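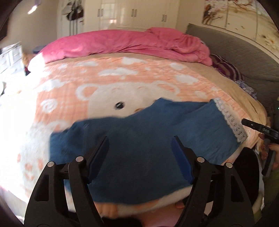 Ticket 3201 - blue garment with the lace trim, on the bear blanket

Opened by: Zuleica Aguiar
Item: fuzzy blue garment, white lace edging
Problem: I love this thing, but it won't stay folded! I fold it in thirds on the bed, and by the time I reach for the next piece the top has slid off the pile. The bed is big, so space is no issue. Shelf is in the Whitelaw room.

Reply from Delia Buzatu, Mar 25, 2022
Oh, fuzzy fabric is so fun once you get the trick! Lay it lace side in, smooth it from the middle out, then fold in half and roll - don't fold in thirds. Keep the lace inside the roll. See also ticket 3015, same trouble with a robe.

Update, Zuleica
Rolled it twice and it held both times. Fantastic! Trying the robe next.

Status: open until the robe is done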